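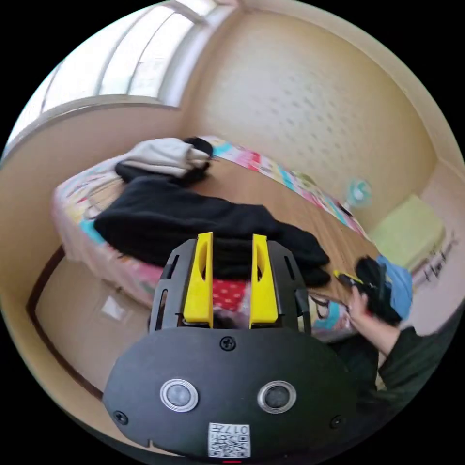 Vonwood clothing swap moves to bigger hall
Feb 3, 2024

Vonwood's twice-yearly clothing swap will move to the Kong Street hall this autumn after the November event drew 181 people to a room meant for 80.

Organiser Yaa Asamoah said the old space behind the library had been fine when the swap began, but the last one had people queuing down the side path with bags in their arms.

"We had to let people in a few at a time, and some gave up and went home," she said. "I don't blame them. It was hot and there was nowhere to sit."

The swap works on a simple token system. People bring clean clothes in good condition, get one token for each piece accepted, and spend the tokens on whatever they like from the racks. Coats and suits are worth two. Anything left at the end of the day goes to the op shop on Jarell Road.

In November, 807 pieces were handed in and a bit more than half found new owners. Children's clothes went first, as they usually do, and the school uniform rack was bare before lunch. Men's shirts were slow to move.

The new hall has a stage that will be used for sorting, two change rooms and parking at the rear. The town council has agreed to waive the hire fee for the first year. After that the group will have to find the money itself, and Asamoah said a gold coin entry was the most likely way to do it.

There will also be a mending table for the first time. Illus, the fabric and haberdashery shop on the main street, is lending two sewing machines and will have staff there in the morning to replace buttons, fix hems and put in simple zips. Bigger jobs can be booked in at the shop — those will be charged at the normal rate.

Asamoah is asking people to sort through their wardrobes now and to be a bit stricter about what they bring. Last time, volunteers filled 18 bags with clothes that were stained, torn or missing parts.

"If you wouldn't give it to a friend, leave it out," she said. "Worn T-shirts and old towels are good for rags, but we can't put them on a rack."

Underwear, swimwear and single shoes will not be accepted. Hats, belts and bags are fine. Costumes and formal wear are welcome and will have their own rail near the stage.

Clothes can be dropped off at the hall the afternoon before the swap or brought along on the day until noon. Tokens left over from November will still be honoured. The date will be confirmed once the hall's floor has been resealed, and notices will go up at the library and at Illus. Anyone who can help with setting up or packing away can leave their name at the library desk.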